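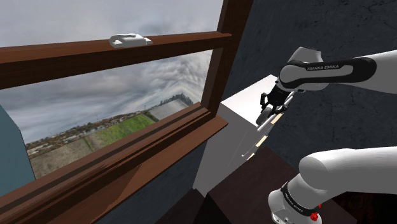 Osix releases Bovach 3, a planner for robot arms that reports its own failures

The new version checks every plan in simulation before an arm moves, and it publishes the runs it loses

Osix today released Bovach 3, the latest version of its motion planning software for single-arm robots working in homes and small kitchens. The release covers the planner, a simulation test bench and a log viewer. It runs on the Dralon controller and is available to current license holders as of this morning.

We would like to keep the claims small. Robot software is usually sold on a short video of one good run, and buyers have learned to ask how many bad ones came before it. Our last release was sold that way too. Customers who moved from the demo to their own counters found that the planner would reach for an object it had judged badly, close on air, and report success.

Bovach 3 changes how success is reported. A grasp counts only if a second check, run separately from the planner, agrees that the object moved with the fingers. When the two disagree, the run is logged as a failure and the arm stops. 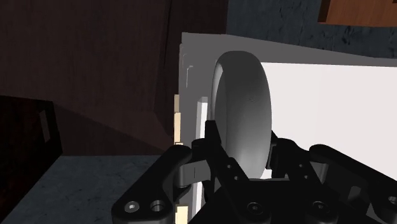

Thin, round and pale objects remain the hardest group. In a test set of 1000 simulated household tasks, Bovach 3 failed 182 times, and nearly 100 of those failures involved dishes or other items with a curved rim. White items placed against white surfaces did worst of all. The perception module still loses edges when there is little contrast, and we don't have a fix we trust.

"I've read plenty of announcements that say a robot can now tidy your kitchen," said Terence Nuttall, who leads planning software at Osix. "I don't believe them, and I wouldn't want anyone to believe that about ours. It can plan a reach in a cluttered room and it can tell you when the reach went wrong. The second part is what we spent the time on."

The test bench renders rooms with ordinary furniture, windows and uneven light. Users can load their own arm model and gripper, change the layout, and replay any failed run step by step. Teoh, the scene format introduced with the previous version, is still supported, though files with custom joint limits must be converted by hand.

Simulation results should be read as simulation results. Contact and friction are simplified, and Osix makes no promise that a plan that passes on the bench will pass on a real counter. A set of hardware trials is planned for February, and the logs will be posted whether or not they match the numbers given here.

Bovach 3 does not support two-arm setups or mobile bases. The full list of known issues, along with all 182 failure logs, comes with the download.

Press contact: Terence Nuttall, Osix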